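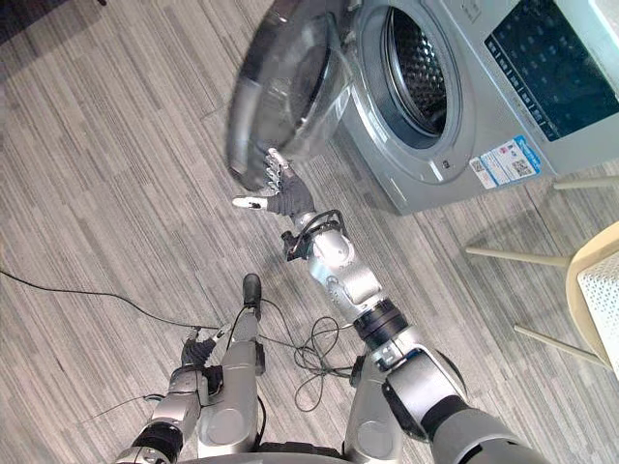
Photo: Solange Hiebert / Gernwood lab, head camera, washer task

2020-04-09
Notebook, washer door task

Continued with the door episodes. We have now 353 accepted for this task, and the plan for April says 1,840, so we are still in the early part. Dwight Boychuk operated in the morning, I took over after lunch.

The start pose is the same as before: right arm reached out to the door, left arm low and out of the way. I asked Dwight to begin each episode from the open door and also from the closed one, in blocks of 8, and to write the block number in the sheet before he starts. Two blocks had no number and I had to find them by time.

Contact with the lower rim of the door is the difficult moment. With the four fingers held together the push is more stable than with the fingers spread, so we keep this hand shape for now. Solange thinks the policy will learn a too narrow habit from it. I think she is right, but I prefer to have one clean set first and add variation later.

The glass of the door is smoky and transparent, and the ring around it is glossy silver. In the Ross viewer the depth has holes there. Color is fine. I did not remove these episodes, only marked them "depth poor" in Lemau.

Cables: the loops between the right arm and the leg must be tied before the next session. Black on striped gray carpet is easy to miss when one is looking in the headset. The long one from the left side also — maybe tape, to ask Dwight.

Labels: "reach", "touch", "push", "release". We disagree where "touch" begins. I use the first frame where a fingertip meets the rim, Dwight uses the first frame where the door moves. Until we decide, please use mine and leave a comment.

Upload to Amarby stopped once at block 31, restarted by hand. Check the file sizes before deleting the local copy.

Next: chair to another position, same door, same operator.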